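3.2 Bins, rails and what goes where

The store we worked in belongs to Dorkent, a wholesaler of electrical parts. Small stuff mostly: breakers, terminal blocks, connectors, cable glands, DIN rail cut to length. It all lives in plastic bins on open shelving, and the question for this section is a narrow one. Does the size of the bin, compared with the part that lives in it, change how often a part ends up in the wrong place?

Earlier work on small-part storage mostly looks at labels. Rutkowska and Nowakowski, in the report we build on, treat the bin as a given and vary the label position, the type size, the color strip. Useful, but the people doing restocking at Dorkent told us they hardly read the labels after the first month. They go by the look of what is already in the bin. So an empty bin is a problem. So is a large bin with one small thing in it.

Layout. The shelving has a steel rail along the front of each level. Large blue bins sit behind it side by side, close together, rims almost touching in places. The bins can be pulled forward against the rail but have to be lifted to come out. Staff do not like lifting them and mostly don't. They reach in over the rim instead. For a full bin this is fine. For a nearly empty one it means a long reach down to the floor of the bin, and the wall of the next bin gets in the way of the elbow.

Two older systems were still in use when we started: an open-front tray made by Ziółkowski for the smallest items, and card boxes left over from before the move. The card boxes we left out of the analysis altogether. They were being thrown away week by week and we could not keep up with which ones were still there.

Procedure. Leonie Zaugg kept the location list and did the audits. Danica Havlíček did the sorting by part family. An audit means going along one level, left to right, and checking every bin against the list. Contents right, contents wrong, contents mixed, or empty. We didnt weigh anything. We had planned to, but the scale was needed at the packing bench and the plan was dropped in January.

In all we logged 1000 bin checks. Of these, 94 were marked mixed and 81 were marked wrong. The rest were either right or empty, and the empties are treated in the next section, where they belong with the reordering data. One level was audited twice by mistake. We kept the first pass and dropped the second.

Breakers deserve their own paragraph. They are boxy, similar in outline from one rating to the next, and the part number is printed small. Two ratings of the same family side by side on a shelf look like one rating. They also get returned a lot, one at a time, when a job has used fewer than it booked out. A returned breaker goes back as a single loose item, usually by someone on their way to do something else, and a single loose breaker in a big bin tells the next person nothing much. Is it stock? Is it the last one? Was it dropped there? Staff gave different answers when asked, and the answers depended on who had been on shift. Figure 4 gives an idea of the proportions, one gray breaker with a red lever and a large blue bin with nothing else on its floor.

Mixed bins were nearly always a case of neighbors. Parts from the bin to the left or right, very seldom from another level. This fits with what Havlíček saw while sorting, that people get the level right and miss by one. With rims this close and all the bins the same blue, it is an easy miss. We looked at whether the left neighbor or the right was more likely and found no clear pattern. There may be one. Our numbers are too small to say.

Part size mattered more than we had expected. Long items like rail offcuts were almost never misplaced; they stick up over the rim and can be seen from the aisle. Connectors in the open-front trays did well too. The trouble was in the middle — parts small enough to vanish below the rim, big enough to have been given a large bin. Breakers, contactors, the bulkier terminal blocks.

3.3 Changes made during the study

Strictly we should not have changed anything half way. We did, because the store manager, Boris Danko, wanted the breakers fixed before the year-end count and it was his store. Three changes, in the order they were made.

First, dividers. Cut from corrugated sheet, slotted in across the bin to make a short front section. Loose returns go in front, boxed stock behind. The dividers hold up well enough where the ribs of the bin wall catch them. Where they don't catch, the divider leans and parts get under it. We now think a bought divider would of been cheaper once the cutting time is counted.

Second, spacing. Bins for the same family with neighboring ratings were moved apart so that something visibly different sits in between. Glands between breakers, for instance. This annoyed people at first. It breaks the order of the catalog, and the two longest-serving pickers knew that order by heart.

Third, a returns shelf near the door, supplied by Udgate, so that someone in a hurry has a place to leave a part without guessing. It filled up. It is cleared on Friday afternoons, in theory. By our last audit, dated 20 November 2020, it held parts that had been there long enough for the dust to show.

The location list has 382 entries for the large bins, and the changes touched only the breaker and contactor families, so most entries are unchanged and can be read as a kind of comparison group. Kind of. The families differ in turnover and we make no claim beyond that. Nusesik, the software used for booking stock in and out, does not record which bin a return went to, only that it came back. So we cannot tie a misplaced part to a particular return.

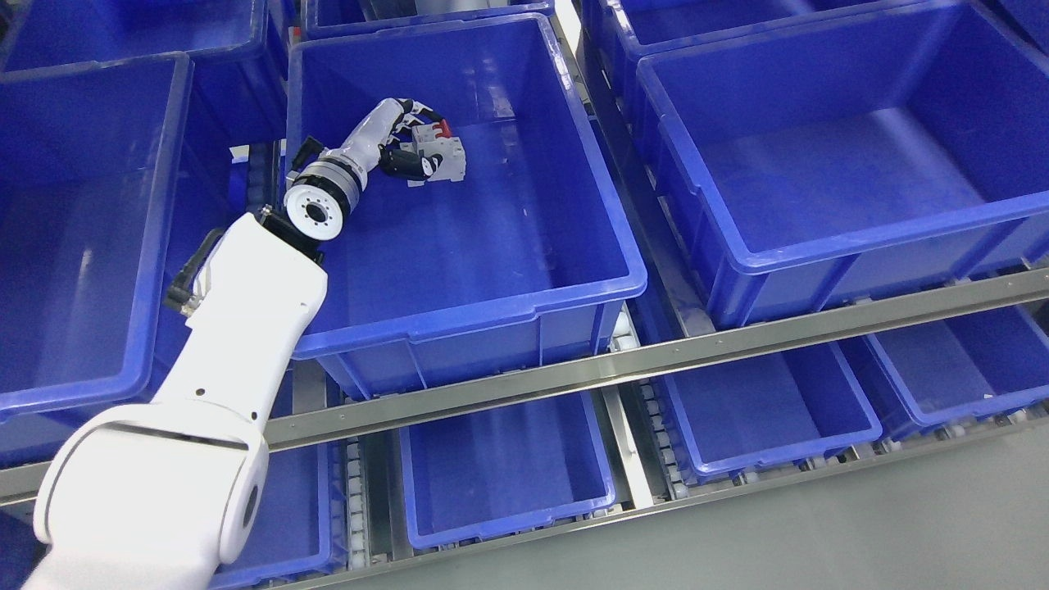
Figure 4. Single breaker in a large bin, front rail of the shelf level, neighboring bins to the left.

Turnover is the obvious next thing to control for. Fast-moving bins get looked into many times a day and an odd part is noticed quickly, slow ones can stay wrong for weeks. Zaugg's audit notes have a column for this but it was filled in only for the upper levels, see 3.4.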